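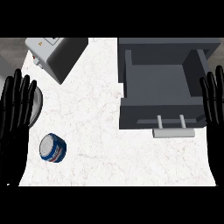
PILLUSEL – The Grundar Home Fair returns to the Pillusel Exhibition Hall this February, and it's bringing the biggest kitchen program in its history. Sixty-nine exhibitors have signed up, the floor plan now covers two halls, and for the first time visitors can book a seat at a free kitchen planning clinic run by the designers and fitters at Pekex.

Last year's fair welcomed 1,524 visitors over a single weekend. When we asked them afterward what they wanted more of, the answer came back loud and clear: kitchens! People wanted to know how deep a drawer should be, how much counter they need next to a stove, whether to move the sink, and what to ask a contractor before signing anything. They also wanted somebody to look at their own floor plan, with its odd corner and its radiator in the wrong place, and talk it through with them.

So that's what the clinics are for. Each one lasts 45 minutes and takes a small group around one table. Bring a rough sketch of your kitchen with the wall lengths, the windows and doors, and the spots where water and power come in. Phone pictures are welcome too. There are 288 seats across the weekend, all free with a fair ticket, and booking opens three weeks before the doors do.

"We love a messy pencil sketch," the Pekex design team said. "You can tell so much from one. People draw the fridge first if the fridge is what drives them crazy, and then we know where to start."

Hall A: kitchens, counters and storage

The larger hall is given over to the rooms we cook and eat in. Counters get a full aisle this year, with stone, wood, tile and steel samples set out at standing height so that visitors can lean on them and slide a plate across. Fitters will be on hand to talk about seams, edges, sealing and the everyday care each surface asks for. Marble has its own table, and the people running it are happy to have a frank chat about lemon juice, red wine and other things that tend to happen at dinner.
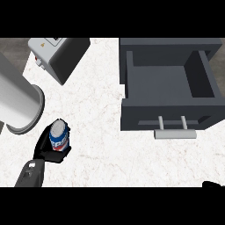 White marble countertop with thin tan and pinkish-brown veining.

Storage comes next, and there's plenty for smaller homes. Look for pull-out pantries, toe-kick drawers, corner units, and a full-size galley kitchen that Pekex is building on the floor of the hall. Visitors can walk through it, open everything and have a go at packing the cabinets with a week's worth of groceries. A second version of the same galley stands next door with the door moved to the other end – a small change on paper that makes for a very different room.

Hall B: repair, paint and reuse

The second hall belongs to the fixers. Nutsugah, the Pillusel repair workshop, will be running open benches both mornings, with sessions on re-hanging a cabinet door, replacing a faucet washer, patching a chipped tile and bringing a dull knife back to life. No experience is needed and tools are provided. Afternoon sessions move on to painting old cabinet fronts, from cleaning and sanding to the patient business of waiting between coats.

Nutsugah is also setting up a handle swap. Drop off the knobs and pulls you've been keeping in a jar in the basement (everybody has that jar) and take home a set that suits you better. Anything left at the end of the weekend goes back to the workshop to be used in later classes.

"Half the kitchens we see don't need ripping out," the workshop said. "They need new hinges, a better light over the counter and a weekend of somebody's time. Having a whole hall to show people how to do that is a real treat for us."

Planning your visit

Doors open at 9:30 a.m. and close at 5 p.m. on both days. The first hour is set aside as a quiet hour, with no music or announcements and lower lighting in Hall B. Both halls are step-free, and folding stools can be borrowed at the entrance. Children under 12 get in free, and there's a building table for them next to the café, which will be serving soup, flatbreads and a very good carrot cake.

Tickets are available at the door and through the fair website, where the full exhibitor list and clinic times will also be posted. Clinic seats can be reserved only online. If one is canceled, it goes back on the board at the Pekex stand that same day, so do stop by and ask.

About the Grundar Home Fair

The Grundar Home Fair is a yearly weekend event in Pillusel for people who are fixing, furnishing or planning a home. It brings together local makers, fitters, suppliers and repair workshops.

Press contact: Grundar Home Fair press office, Pillusel Exhibition Hall. Press passes and interview times with exhibitors can be arranged on request.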